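Zatumthorpe College, Automation Electives
Week 3 handout: reviewing a hand-held gripper kit

The kit under review this week is the Manarley, sold by Usel. Read the supplier's data sheet before the lab and bring a copy.

Small household goods are the set task. A claw clip resting on a scrunchie is a fair test, as one is hard and the other gives under load. 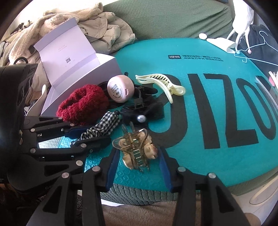 How many grasps does each group need to record?
Each group records 20 grasps, 15 on hard items and the rest on soft ones.

Score every grasp as held, slipped or missed. Note the colour and material of the item beside the score. The Xie worksheet has a column for each.

Price matters in this review. The kit is listed at $176 without spare grip pads. Check whether the warranty covers worn rivets and who pays return freight.

Written reviews are due 12/1/18. Labelled log sheets go in the same folder.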